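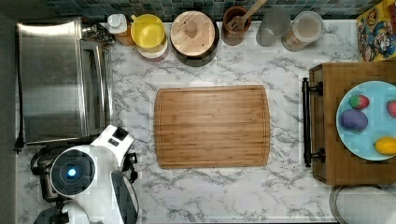
Bamboo cutting board on a marble-patterned counter

Gustum Supper Swap - Frequently Asked Questions

What is the Supper Swap?
It's a neighborhood meal exchange! You cook one big batch of something you love, split it into portions, and trade them for dishes other members made. We have 338 members on the list now, and the variety keeps getting better.

How many portions do I bring?
Six. You go home with six different ones.

Where do swaps happen?
In the back hall at Vulico, through the green door on Mabaso Street. Doors open at 5:30 p.m. and trading usually wraps up by 7.

Do I have to be a good cook?
Not at all. Plain lentil soup is one of the first things to go every month. If you'd happily eat it yourself, bring it.

What containers should I use?
Anything with a tight lid that can go in the freezer. Please write the dish, the month you made it and every ingredient on the label - yes, even the salt.

Can I bring meat or fish?
Yes, as long as it's fully cooked and arrives cold in a cooler. Raw fish and home-canned food can't be swapped.

I have a food allergy. Can I still join?
Please do, but know that all the food comes from home kitchens and we can't promise any dish is free of traces. Nut-free dishes go on their own table.

How do I reheat things?
Follow the maker's label if there is one. For a casserole with no notes, thaw it overnight in the fridge, cover with foil and bake at 350 until it's hot all the way through.

Does it cost anything?
No, though we pass a jar for the hall rental.

Is there a swap in December?
Yes, and it's the cookie one! Bring 3 dozen. Lunow members are invited too, so come early.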